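Three Days in Nokthorpe

Dec 14, 2022

I'm home, my shoes are still drying by the radiator, and I already want to go back! Nokthorpe was never on my list. Lâm Phùng kept bringing it up all fall (he lived there for a while as a student) and in the end I booked the train mostly so he'd stop asking. Well, Lâm, you win.

The town sits where the Ultach runs into the bay, with the old part on the north bank and the fishing sheds on the south. You can walk from one end to the other before lunch, even with stops for pastry, and I made plenty of stops. The streets climb straight up from the water, so nearly every corner gives you a bit of harbor between the roofs. In November they have the herring market, which I missed by a couple of weeks, but the stalls were still up and a few people were selling smoked fish and knitted hats out of them.
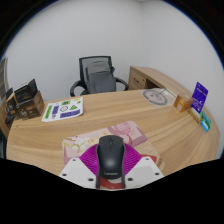 Where I stayed

I had a room above the bakery on Moodley Street, run by Pieter Le Roux and his sister. It's small and the stairs are steep, but the whole place smells of cardamom from five in the morning and breakfast is included. Ask for the back room if you can get it. The front one looks over the square and the church bell is LOUD.

Getting out on the water

The ferry to Lastura leaves at 9 and comes back at 4, and that's it in winter, so don't dawdle. I took it on my second day. Only about 3,000 people live in the whole district and I think most of them wave at the ferry. Lastura itself is one road, a lighthouse, a chapel with a blue door and more sheep than I've ever seen in one place. Bring a sandwich, the café is closed until spring.
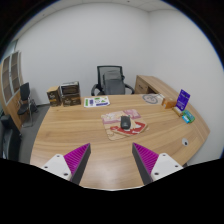
The path to the lighthouse starts behind the chapel and gets muddy fast. I met a retired teacher named Ciarán Mulligan on the way up, and he showed me where the seals haul out on the far side, a little cove I would have walked right past. We stood in the wind watching them for ages. My fingers went numb and I didn't care one bit!

Back in town I had the fish soup at the place by the footbridge two nights running. It comes with dark bread and a slab of salty butter, and they'll refill the bowl if you look hungry enough.

If you're going in the cold months, pack real boots and some cash, as the card reader on the ferry was out both ways. Next time I want a full week, and I want to be there for the herring.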